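Matching gift window, worth it for a small group?
Posted in May by Godelieve Desmet

Our food shelf in Kendale got offered a match of $2031 if we raise it in one day. I say go — but the board wants to wait till fall.

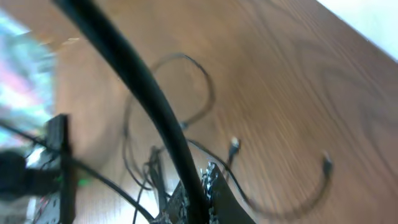

Replies

solheim_sue: Go for it! We brought in $2735 from 27 donors on ours, mostly by phone.

fandach77: I'd wait. Our people were worn out by asks, and half of them skipped December.

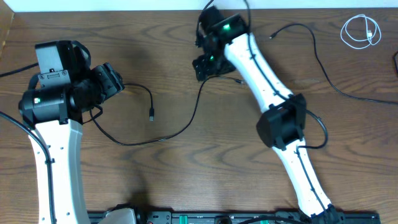
Poul Kjærgaard: Skipped because of the match, or because you emailed them daily? One letter and one reminder was plenty for us.

Comments (2)

drirner: Get the match terms in writing first.

Godelieve Desmet: Will do, thanks all!

Contact | © Kendale Giving Forum | Back to top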